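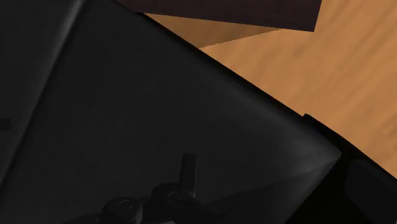

Jawad Cheema wrote in on Wednesday to ask why we bother with a checklist for a simulated arm at all, when a bad run costs us a mouse click. Fair question, and I'm so glad he asked it, as the new Meso rules are the best thing we've done this year!

The short version is that every simulated run now gets the same paperwork as a run on the bench. You write down the gripper model and its version, the table, the block and where it starts, and the random seed. Then you do 200 runs per setting and report all of them, failures included (yes, the embarrassing ones too). If you change the lighting or the wood texture halfway through, that's a new setting and the count goes back to zero.

Iqra Rana tried the draft on her old Kakakhel results and could repeat only 115 of the 200 - the rest had no seed written down anywhere. She has since filled in the form for her next batch and says it takes 4 minutes.

Two things are still open. We haven't agreed how close a camera view may sit to the gripper before the block counts as hidden, and Rakeck would like contact settings listed on a separate sheet. Comments on either are very welcome before the July meeting - the draft is in the shared folder under Meso.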